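Handheld gripper capture in homes: what rules are you working to?

Forum > Data collection and teleoperation > Good practice

cutonden_lab
Posted February 5, 2024
We are writing a house rules sheet for people who collect demonstrations with handheld grippers in private homes. Mostly bedding, clothes and kitchen jobs. At the moment it is a page and a half and half of it is arguing with itself. Before it goes out in April I would like to know what others treat as fixed and what you leave to the collector.

Points we have so far:
Consent form signed by every adult in the home, not only the one who answers the door.
No people, post, prescriptions or screens in view.
Both finger pads checked before each session.
Start with the gripper open, end with the gripper open.
Collector does not tidy the room first.

The last one is where we disagree among ourselves.

fernhollow
Leave the room as it is. If every bed in the set has been cleared and smoothed for the visit, you have a set of show homes. We had that with our first 150 clips and ended up throwing most of them out.

tamsin_k
I disagree with that as a flat rule. Leave the mess, yes, but the collector has to take away anything with a name on it, and in a bedroom that means looking at the bedside tables properly. Ours go round with the householder and ask them to put away whatever they don't want filmed. It takes a few minutes. It does change the room a bit and I think that is a price you pay.

fernhollow
I wasn't saying leave the letters out. I was saying don't make the bed.

tamsin_k
Then write it like that. "Does not tidy" will be read by a new starter as "touches nothing".

cutonden_lab
Fair. I'll split it into two lines: householder removes private things, collector moves nothing else.

Hauwa Okeke
I look after the collectors at Onyeka, so this is what we have settled on. None of it came from a standard. As far as I know there isn't one that covers this directly. The robot safety standards are written for machines that move under their own power, and a tool held in someone's hand doesn't fit well under them. We borrowed the lone working rules from our home visits policy and wrote the rest ourselves.

Speed of the hand is the big one. People swing the tool between grasps because it feels like dead time. It is still recorded, and if the room is a smear the tracking can go. Our rule is that you move between grasps no faster than you move during one.

Second, no clip under 4 seconds and nothing over 30. Long clips on bedding wander off and nobody labels them well.

Third, pads. Write down which pads are on the tool and do not swap one in the middle of a home. If you have to, close the session and open a new one.

jonty_ern
Not sure I agree about speed. We're a small group in Ernerside and we tell people to move as they would at home. Slow everything down and you teach slow. I would sooner lose a few clips to blur than have the lot look like someone defusing a bomb.

Hauwa Okeke
How many is a few? We were losing about 100 a week before we brought the rule in.

jonty_ern
Fewer than that, but we have fewer people. I take the point that it matters more at your size.

Adesuwa Etim
I do the checking on our side, so I see what comes back. My view is somewhere between the two. Normal speed is fine on the grasp itself. It is the turn towards the next thing that does the damage, when the wrist goes round and the far side of the room streaks sideways. The fingers stay sharp the whole time because they travel with the camera, so a tired checker looks at the fingers and passes it. We now tell checkers to judge the headboard or the wall, never the tool.

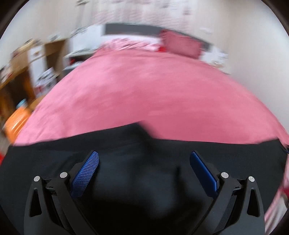 The other thing I would add is dark cloth. Black fabric with black fingers over it is hard going for anyone marking edges, and coloured pads help a lot. We don't ban dark items, as people own them, but each one gets a tag so it can be pulled out and checked by a second person.

cutonden_lab
Judging by the wall is good, I'm taking that. Do you fail the whole clip or trim it?

Adesuwa Etim
Trim if the blur is at either end. Fail if it is between two grasps. Cutting the middle out gives you a jump that is worse than the blur.

tamsin_k
We use Corneo for review and it won't let you trim without saving a new copy, so check your tool before you put that in the rules. You also need to say what happens to the part you cut off. Our consent form says unused footage is deleted, and trimmed ends count.

fernhollow
Ours doesn't mention trimmed ends at all. Going to look at that.

cutonden_lab
Nor does ours. Adding it. Current draft of the new lines:

Householder removes private items before the start. Collector moves nothing else.
Normal speed on the grasp, slower on the turn.
Checker judges blur on fixed things in the room.
Dark fabric tagged for a second check.
Pads recorded, no swap within a session.
Trimmed footage deleted with the rest.

jonty_ern
I can live with "slower on the turn". I'd still take the clip length limits out. A double duvet cover takes what it takes.

Hauwa Okeke
We record a duvet cover as several clips — corners, shake, buttons. But I agree it needs to say so, or people will rush to get under the limit.

cutonden_lab
Leaving length open for now then. Will post the full sheet when the consent wording has been checked.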